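4 min read

I have been trying to become a morning person since July, and I'd like it on record that it's going badly. The plan was simple enough. Up at 5, glass of water, a walk down to the end of Brimley and back before work. I managed four mornings in a row and felt so smug that I told everybody I know, which was my first mistake.

The trouble is the snooze button. I've moved the alarm to the dresser, then the hallway, then the bathroom – and I can now walk to the bathroom, switch it off and get back under the covers without really waking up. It's sort of impressive!

What did help a bit was having something nice waiting for me. Hot water with lemon, a proper mug, toast if I'm feeling fancy. Coffee too early just makes me jumpy and then I'm starving by 8.
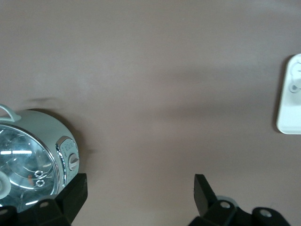
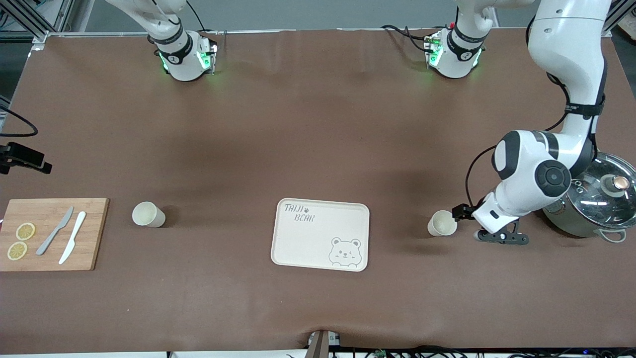 Gizella Kerekes wrote to me after my last post to say I've got it backwards, and that the morning takes care of itself if you go to bed when you're tired and leave the phone in another room. She's been up before the birds for years and never sets an alarm on a Saturday. I wanted to argue, but I was reading her message in bed at midnight.

So the phone now sleeps in the kitchen. First night I lay there like a plank, wondering who might be texting me (no one was). Second night I read two chapters of a library book and dropped off with the lamp on. I'm giving it until the end of the month before I try the walk again.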